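Runtime discrepancies in the Ravura shorts list

gbk_reels
The list has 1,098 titles. 41 of them have no runtime, so the sort puts them first. Can these go to a separate list until someone checks a print?

Flurside
No. The rule since May is that a title stays if a festival catalog confirms it screened. Runtime is optional.

gbk_reels
Optional for features. Under 800 meters of film the length decides the category.

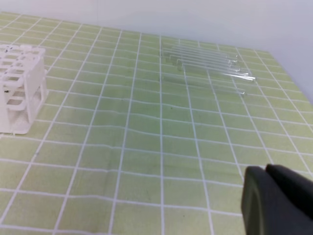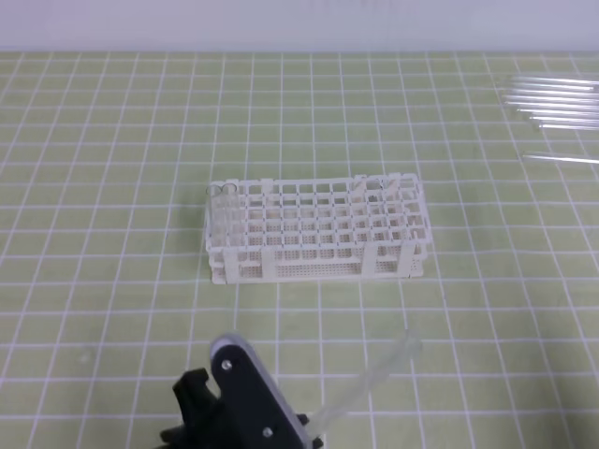

Grid lines on green in both.

Zostalex disagrees with the 800 cutoff, as that figure only works at 24 fps. Silent titles were projected slower, and 3 of the entries would change category.

Flurside
Then list meters and leave minutes blank. Ubaldo Palumbo's index does it that way.

gbk_reels
Palumbo gives both from the second edition on. I'll post the 3 titles tonight.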